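Treltlow Screen Archive: Progress Report to the Lucero Fund
Reporting period ending December

The grant pays for an online reference guide to the casts of regional television dramas, starting with the police and hospital series made by Fostum Television. Work on the first two stages is finished. The third is behind schedule.

We set out to write entries for 273 performers. At the close of the period, 148 were published and the rest were in draft or waiting for a source check. Each published entry gives the performer's credits, training, first screen role and later work on stage or in radio. We leave out marriages, net worth and court matters unless the performer has spoken about them on the record and they affected a production.

Khrystyna Polishchuk has gone through the Fostum call sheets, which cover 728 episodes. She found a good many small parts that were credited to the wrong actor in the printed listings. The worst case was a hospital series in which two actresses shared a surname and had their credits merged from the second season on. Those are now separated, and both entries have a note on the change.
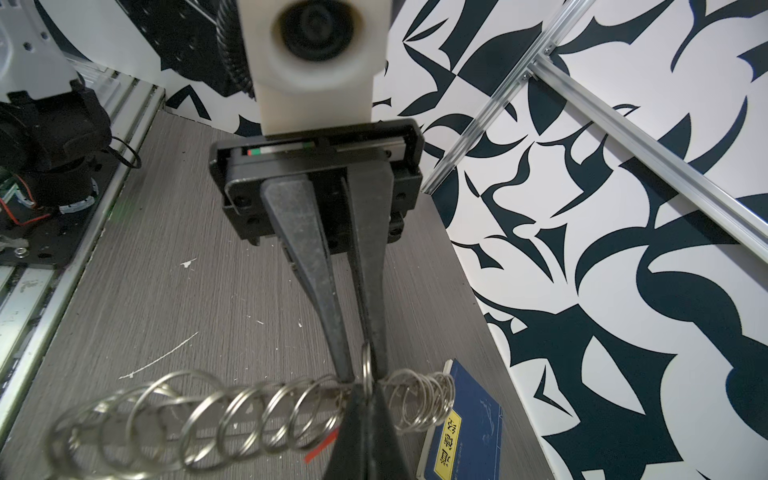
Why is the third stage behind schedule?
The interviews took longer to arrange than we planned for. Several performers are still working and could only talk between jobs, and agents were slow to reply over the summer. We had 20 interviews in the plan. Fourteen have been recorded and nine of those are transcribed.

Jirayu Rojanasak is handling the remaining six. Four have a date. The other two performers have asked to see questions in advance, and he has sent them.

Photographs are still a problem. Fostum holds the rights to most of the publicity stills but has lost the paperwork for the early seasons. We have published those entries without portraits. The Plallemberg Theater has let us use its own cast photos at no charge, with a credit line, and these will go up next.

Spending is within budget on salaries and hosting. Transcription is over, and we have covered the difference from the travel line, as most interviews were done by phone. We are not asking for more money. We do ask for two more months to finish the third stage, with the final report moved to match. A revised schedule is attached, along with the list of entries still in draft.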